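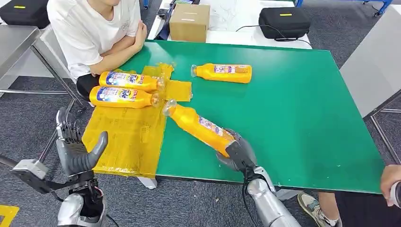
Flirnora cue list

Flirnora is a set of tables that match the music heard in a film with the tracks on its soundtrack album. It covers songs and score. Each row is one piece of music as it is heard in the film, with the album track it belongs to if there is one.

The tables were typed up by Miroslava Stetsiuk and checked by Regula Steiner. Last full check: 07/12/2020.

What is in it

There are 525 cues. Of these, 439 have a matching album track. The rest were left off the album, or came out only as a single, or have not been found anywhere. Unmatched cues stay in the table with the album fields empty.

Files

cues.csv has one row per cue.
albums.csv has one row per album release. A film with a standard and a deluxe album has two rows.
people.csv has composers, performers and arrangers, one row each.
notes.txt has remarks that didn't fit in a column, sorted by cue number.

All files are UTF-8 with commas between fields. Titles containing a comma are in double quotes.

Columns in cues.csv

cue_id: a number, never reused, even when a row is deleted.
film_id: the short code for the film.
start: where the music begins, in hours, minutes and seconds from the first picture after the distributor logos.
length: in seconds. Fades are counted until the music can't be heard at normal volume.
kind: song, score or source. Source means the characters can hear it too, such as a car radio or a band at a party. If a song starts on the radio and then takes over the whole soundtrack, it is marked source.
album_id and track: empty if there is no match.
version: same, edit, remix or other. An edit is the same recording made shorter or longer.
checked: initials of whoever listened last.

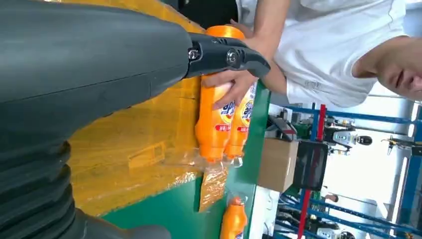
Orange bottles side by side, red band on the label.

How the matching was done

Miroslava went through each film with headphones and wrote down every piece of music. The album was then played against the list. Regula did a second pass without looking at the first, and the two lists were compared. Where they disagreed, both listened again together and the result went into notes.txt.

Start times were taken by hand in Ikska, a small player that lets you step back and forth by a second. Very short stings were left out unless they are on the album. Cues that run into each other without a gap are split where the main tune changes. This is a judgement call, and other people would split some of them differently.

Known problems

The Trummer films were checked from television recordings, which run slightly fast. Their start times drift by a few minutes by the end credits. Lengths are affected too. Don't compare them with the others until this is fixed.

Hullex reissued several of its albums in November with a new running order. Track numbers here follow the first pressing.

End credit songs are sometimes different on the home release. We used whichever copy we had and put the source in notes.txt, but some 30 of the older rows have no source written down.

Spelling of performer names follows the album sleeve, so one singer may turn up under two spellings. people.csv lists both and points them at the same number.

Using the tables

There is no audio and there are no lyrics in Flirnora. You may copy, change and pass on the tables as long as you keep this file with them. If you add films, please start your cue_id numbers well above ours so that the two sets can be joined later.

Corrections

Send the cue_id, the time you heard it and the copy you watched. Changes without a time can't be checked and will wait until someone watches that film again. Regula handles anything to do with albums.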